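**FOR RELEASE 2025-12-29**

Lemden opens bathroom and bedside range to small-flat tenants

Hetham - Lemden, the household goods lender, is adding bathroom and bedside bits to its move-in kits from today. Mugs, electric toothbrushes, soap dishes, small side tables. 19 items in all, picked from a tenant survey run in October.

1,289 tenants replied. Top grumble: nowhere to put things down. Second: the toothbrush, which ends up on the window sill or in with the cutlery.

"People kept telling us the same thing. One shelf, one mug, no room," said Pallavi Tiwari, head of kits at Lemden. "So we started with what you reach for before breakfast and worked outwards."

Kits go out flat packed, in one box. Toothbrushes are new and belong to the tenant, everything else comes back at the end of the let. Colours are plain on purpose, mostly white, grey and teal, so a chipped mug can be swaped without breaking up a set.

Tables are pale wood with rounded corners. Easier on the hips in a narrow room, says Aksel Kragh, who chose them.

Mug and toothbrush on the light wood top:

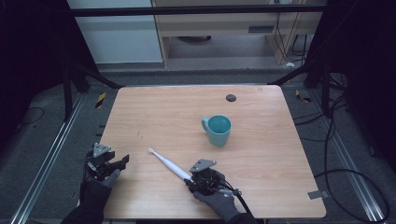
## Orders and contact

Orders open now, delivery inside 15 days. Existing tenants can add the new peices to a current kit. Press questions to Poul Thygesen at the Lemden office, Hetham. Samples on request, please return them.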